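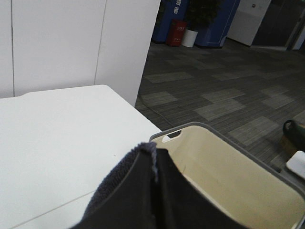 Since March I fold my laundry on a table and not on the bed anymore. It is a small change, but I want to write about it, as I was doing it wrong for many years.

In my old apartment in Skovthorpe I put everything from the dryer on the bed. Then I got tired, moved the pile to a chair, and took my clothes from the chair until the next wash. In Kallio I have a bigger table with a white top, and now the basket goes there directly. I do not have to bend down, and I see quickly when a sock has lost its partner.

I also tried to measure the time. One full load takes me around 36 minutes, with shirts. Without shirts it is much faster, but then the shirts are still waiting for me – so I do not count this as a success.

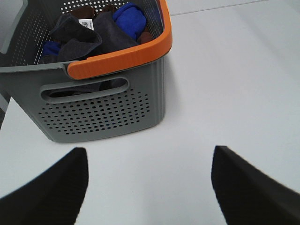
The gray basket with the orange rim, on the white table.

What I like in a basket is holes in the walls. My first one was closed on all sides, and damp towels got a bad smell in it after one night. I also look for a hand-hold under the rim, because I carry it with one arm and open doors with the other.

For towels I fold in three parts, the long way first. My mother folds in four, and we do not agree about it. Fitted sheets I still cannot do. I roll them and put them at the back of the shelf, behind the pillowcases.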